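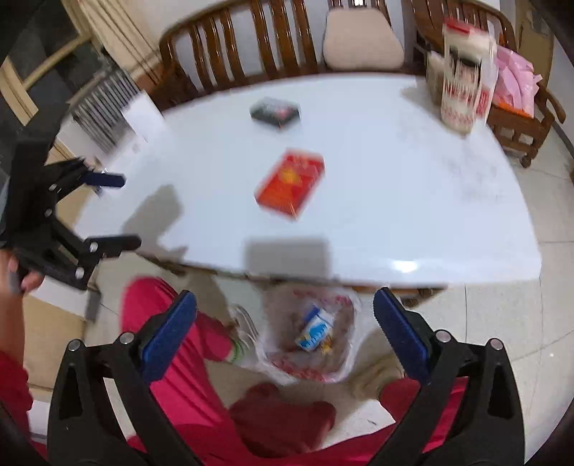
4. The late bye and the race for the last playoff place

We now come to the part of the project that got us hooked in the first place. The Brenurden field hockey league has 11 clubs, and each club plays every other club once. An odd number of clubs means that somebody has to sit out every round, so the season takes 11 rounds and every club gets exactly one bye. The top four go on to the playoffs. On paper this is as fair as a schedule can be: same opponents, same number of games, one week off for all.

And yet players and coaches talk about the bye all the time, and they talk about it most when it falls late. A club with its bye in the final round has to finish its own season and then wait while the clubs just behind it play on. Baysal was in that spot in the last season we studied. It went into the final round in fourth place with nothing left to play, and was passed by Trutance before the day was over. Was that bad luck, or does the late bye carry a real cost? We think this is a wonderful question, and it can be tested with fairly simple tools.

4.1 Two models of the same season

We built two versions of the league and ran 1,000 seasons under each. Both start from the same place. Every club has a strength rating, fitted from goals scored and allowed in past league games, and the home club gets a small bonus. The score of each game is then drawn at random from those ratings. The points system and the tiebreakers follow the league's own rules: goal difference comes first, then goals scored, then the result of the game between the tied clubs.

In the first version, which we call the flat model, a game is a game. A club plays just as hard in the opening round as it does in the last one, whatever the table looks like. When we move the bye in this model, the games themselves stay the same and are only played in a different order, so the final table shouldn't change beyond random noise. That makes the flat model a good check on our code. If moving the bye had changed anything here, we would have known there was a mistake somewhere. (There was one, early on. A club coming off its bye was being given the home bonus twice, and the flat model caught it right away.)

The second version is the responsive model, and it's where the fun starts. Clubs look at the table before each of the last 3 rounds. A club that can't be caught for a playoff place rests some of its starters, and its rating drops a little for that game. A club that can no longer reach the playoffs also drops a little, as younger players get their chance. A club that is still in the race plays at its full rating. We took the size of the two drops from past late-season games in which one side had nothing at stake. There aren't many such games, so we also ran the model with the drops cut in half and with both of them doubled.

We kept rest out of both models on purpose. A week off may well help tired legs, and a late bye might come at a better time for that than an early one. But we had no good record of who was injured or tired, and we didn't want to guess.

4.2 What the models show

The flat model behaved the way it should. A club's chance of reaching the playoffs was the same wherever its bye was placed, apart from the small wobble you'd expect from random draws.

In the responsive model the picture changes, and it changes in a way that made us want to rerun everything on the spot. Clubs with a bye in the final round reached the playoffs less often than the same clubs with an early bye. The gap was close to nothing for the strongest clubs, who were safe anyway, and for the weakest, who were out of it anyway. It was clearest for the clubs in the middle, and Gokow, whose rating sits almost exactly on the line between making it and missing out, was the best case of all.

Why would this happen? The reason lies in who you play, and when. Late in the season, some opponents have nothing left to play for. A game against one of them is a bit easier than the same game would have been in the opening rounds. A club with a bye in the final round misses one chance at such a game, while most of its rivals still get theirs. No single game swings very far because of this. But the race for fourth place is often settled by a single result, or on goal difference, so a small push in one game can matter a lot.

There is a second effect, and it runs the other way. Some clubs meet a direct rival in the final round, with both sides going all out. For such a club a final-round bye just moves that hard game to an earlier date, when the rival is also playing at full rating, and so nothing is lost. When we sorted the simulated seasons by the type of final opponent, the cost of the late bye showed up almost entirely in those where that opponent would have been already safe or already out. We were very happy to see this. It's just what the explanation in the last paragraph predicts, and it came from a split we hadn't used to build the model.

Halving the drops made the gap smaller but didn't remove it, and doubling them made it larger. The order of the clubs by size of effect stayed the same in all three cases. We take the direction of the result seriously and treat its exact size with care.

4.3 How this fits what happened to Baysal

It would be tempting to say that the schedule cost Baysal its playoff place. We can't say that from one season. Trutance won its last game against a club that was already out of the race, so the pieces fit the story, but Trutance was also the slightly stronger side by our ratings and might have won that game in any round. Across the simulated seasons that started from the real table, Trutance finished ahead more often than Baysal did, with or without the responsive effect. The late bye made Baysal's job harder. How much harder, in that one afternoon, is beyond what our method can tell.

What we can say is that the worry you hear in the clubhouse has something behind it. Coaches noticed a pattern that is hard to see in the raw results – there are simply too few final rounds on record – and the model gives a clear reason why it could be there.

Figure 2. Small boxes and packets on a white table.

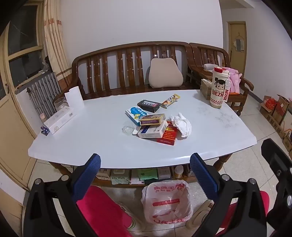

4.4 Possible changes to the schedule

The league draws up its fixture list in December, so any change would need to be simple enough to fit the way the list is made now. We tried out a few ideas in the responsive model.

The first idea is to rotate the final-round bye, so that no club gets it again until every other club has had it. This does nothing for the club that draws it in a given year, but it spreads the cost evenly over the long run. It needs no new dates and no new rules.

The second idea is to give the final-round bye to the club that finished highest in the season before. Strong clubs lose very little from a late bye, as we saw in 4.2, so the total cost goes down. It worked nicely in the model as long as club ratings carried over well from one season to the next. When we let ratings move around a lot between seasons, most of the benefit went away. Last year's winner can be this year's bubble team, after all!

The third idea is our favorite. The first rounds are drawn as usual, and the pairings for the last 3 rounds are set only once the earlier ones have been played, with clubs close together in the table meeting each other late. The byes in those rounds then go to clubs at the very top or the very bottom. Far fewer games had nothing riding on them, and the gap between early and late byes shrank until we could no longer tell it from noise. The price is short notice. Clubs share fields with schools and other sports, and some of them would struggle to book a home game on such a short timeline. There is also a limit on how far the pairings can be arranged, as each club still has to meet every opponent exactly once, and sometimes the games left over at that point don't include the matchups we'd most like to see.

4.5 Limits of this part of the study

Our model only looks at the table. Real clubs also care about local rivalries, farewell games for departing players, and a good seed in the playoffs, and any of these can keep a team playing hard when the standings say it has no need to. Leaving them out probably makes our late-season drops a little too regular: every safe club rests players in the model, while in the real league some never do.

We also treat ratings as fixed within a season. A young side that gets better month by month would gain from playing its hardest opponents late, and for such a club the placing of the bye could matter in ways we haven't looked at. Adding ratings that move during the season is the next step we'd like to take, and the game records we already have should be enough for a first try.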